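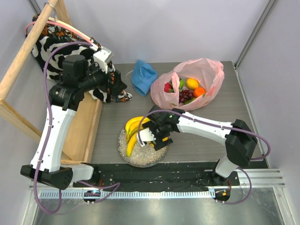 What a Two-Arm Bench Costs Before It Does Any Work

Last updated: July
Shares 864 | Comments 3

The quote for a pair of small robot arms is usually one page long. It lists the arms, the grippers, the controllers and the freight. The buyer adds it up, compares it with what is left in the equipment budget, and signs.

The rest of the bill arrives later and from other directions. Table, walls, rail, sensors, cables, shelving for the props, a bigger circuit for the room, somebody's time. At the Flerton workshop in Pretport, where the staff plan and build benches for handling soft and awkward goods, the arms are treated as one line among many. The planning sheet used there starts with the job, then the table, and gets to the arms on its second page.

This article follows that sheet. It is meant for small food packers, laundries, repair shops and school labs that are thinking about a first bench and have never bought one.

Start with what has to be picked up

A robot arm is sold by reach and by the weight it can carry. Both figures are easy to compare, and for light goods neither decides much. A lemon weighs very little. What makes it hard is that it rolls. A bunch of bananas has an odd shape and bruises easily. A thin plastic bag changes shape every time it is touched, and cloth is worse.

So the first thing to write down is a list of items, with the worst ones at the top. Flerton asks its customers to send a box of whatever they want handled, including the pieces that give their own staff trouble. Fruit goods are often replaced with artificial pieces during setup. Artificial fruit keeps its shape and color for months, costs little, and doesn't leave juice in a gripper. It also weighs less and feels harder than the real thing, so money for real produce has to be set aside for the last stage of testing. Buyers who skip that line tend to find it again during acceptance, when there is no budget left to cover it.

Loose material needs its own note on the list. Rice, seed, flour and crumbs go where they like. If the job has any of these near it, the planning sheet calls for a cover over the rail, or at least a person with a brush and a few minutes at the end of each shift. A cover is a small expense on the first order and an annoying one as a retrofit, as the arms have to come off their bases to fit it.

Then look at the table

The enclosure in Pretport has plain, pale walls and a gray wood-grain top. Plain walls do two jobs. They keep things from rolling onto the floor, and they give the cameras a quiet background. A customer can spend a good deal on lighting and camera software to solve a problem that a few painted panels would have removed.

Table size is where many first plans go wrong. Two arms facing the same space need room for both to reach the middle, and they need room to get out of each other's way. The usual mistake is to buy a table that fits the room and then look for arms that fit the table. Flerton does it the other way around: tape the working area on the floor, stand cardboard tubes where the bases will be, and walk the longest reach by hand. It takes a morning. The tape stays down until the purchase order is signed.

The next question is how much of the table has to hold things that are waiting. In most jobs the spot where the gripper works is small. Bags, plates, racks and folded goods take up the rest. A bench that looks generous when empty gets tight as soon as there is a bag in the back and a plate in the front.

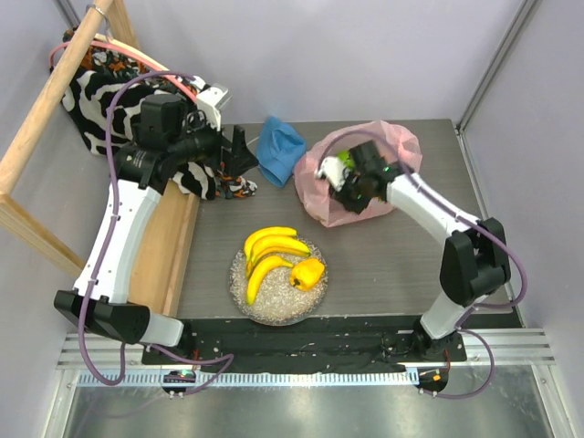
What goes on the quote

A good quote breaks the bench into parts that can be priced and replaced separately. The Flerton sheet uses these headings, and other suppliers can be asked to follow them:

- Arms and bases, including mounting hardware
- Grippers, with spare fingers
- Cameras, mounts and their cables
- Table, walls and frame
- Power, emergency stop and network
- Fixtures for the goods
- Setup labor, by the hour
- Training
- Spares for the first year

Ask for 4 quotes if there is time. Two of them will probably leave out fixtures, and at least one will put setup labor into a single lump. Send those back. A lump sum can't be compared with anything, and it can't be reduced by doing part of the work in-house.

Gripper fingers deserve a careful look. They come in many shapes, and the set that ships with an arm is seldom the set that stays on it. Fingers with teeth hold fruit and fabric well and can mark soft packaging. Smooth ones slip. It is worth paying for a second style at the start, because a separate order later pays freight again and may wait in line behind larger customers.

Fixtures are the racks, trays, plates and stands that hold the goods in place. They can be very cheap. Plain wood is fine for a trial. It can be cut again when the first position turns out to be wrong, and it nearly always does. Metal fixtures should wait until the layout has stayed the same for a month.

The hours

Setup labor was the largest surprise for Jokudach, a small firm that packs mixed grocery boxes and bought its first bench last year. The plan allowed for two weeks of one technician. The bench took almost 112 hours more than that, spread over the spring. Very little of it went into the arms themselves. Most of the time was spent on moving the table away from a window, rebuilding a shelf, and running the same pick again and again with the bag in slightly different places.

Jokudach had the hours to give, but they came out of the packing line's own maintenance time, and nothing in the budget showed it. The firm now writes every hour on the bench against the bench. That makes the machine look more expensive on paper. It also makes the second one much easier to plan.

For a first purchase, a fair rule is to take the supplier's setup estimate and double it. If the goods include bags or cloth, leave room for more. A job with boxes only may come in near the estimate.

Training is a separate matter. At least two people should be trained on the same day, on the customer's own bench and with the customer's own goods. A course at the supplier's site is cheaper and less useful. People come back knowing how to run a tidy demonstration.

Buy, lease or borrow

Leasing suits buyers who don't know yet whether the job will last. The monthly payment is higher than it looks, and the contract should be read for two things: who pays when a cable fails, and whether the grippers may be changed. Some leases treat a different gripper as damage.

Ghiță, a secondhand equipment dealer with a warehouse on the edge of Pretport, sells used arms with new cables and a short warranty. Used arms can be good value for a school or for a trial. The risk is in the controllers. An arm with a controller that no longer gets updates may work well for years and then be impossible to connect to a new camera. Ask for the software version in writing, and ask whether both arms in a pair came from the same bench. A matched pair saves a lot of setup time.

Borrowing is less common, though some suppliers will place a bench for a few weeks if the customer pays freight and insurance. The goods should be ready before the clock starts. A loan that begins on a Monday with an empty table has lost its first week by Friday.
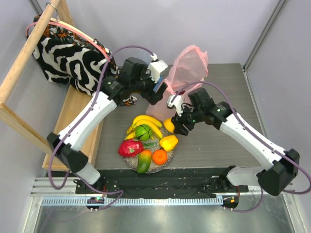

Running costs are the part of the budget that boards and bank officers ask about least, and they decide whether the bench is still in use after two years. Begin with cables. The purple ones on the Pretport arms are carried on the outside of the links, with a wide loop at each elbow, and that is a routing worth asking for on a small bench. An outside cable can be checked by eye and changed with simple tools. One that runs through the arm is neater and better protected, but replacing it means a service visit. Whichever type is chosen, put a full spare set on the first order.

Mixed work adds to the cost as well. A bench that does fruit and nothing else can be tuned once and left alone. If it also has to deal with a garment on a hanger, the fixtures double, the cleaning changes, and the software has to be checked twice after every update. A customer should decide early whether the second job is a real need. If it is only a wish, leave floor space for it and buy the parts later.

Cleaning should be in the plan by name, with time against it. So should backup copies of the settings, stored somewhere other than the bench computer. Electricity for small arms is a minor item and can go in with the lights.

Before signing

The last page of the Flerton sheet is a short list of things to have in writing. The acceptance test comes first: which items, in what positions, how many tries, and who supplies the goods. After that come delivery dates for the table and the arms, which often ship from different places. The arms can sit in a hallway for weeks while everyone waits for a table, with the warranty already running. Ask for the warranty to start on the day of acceptance. Many suppliers agree to it when asked before the order and refuse afterward.

Keep a reserve for the first year, held by the department that will run the bench. Purchases from it will be small and frequent: fingers, brackets, a new tray, a replacement camera mount. If every bracket needs a signature from another building, the bench will stand still while the form travels.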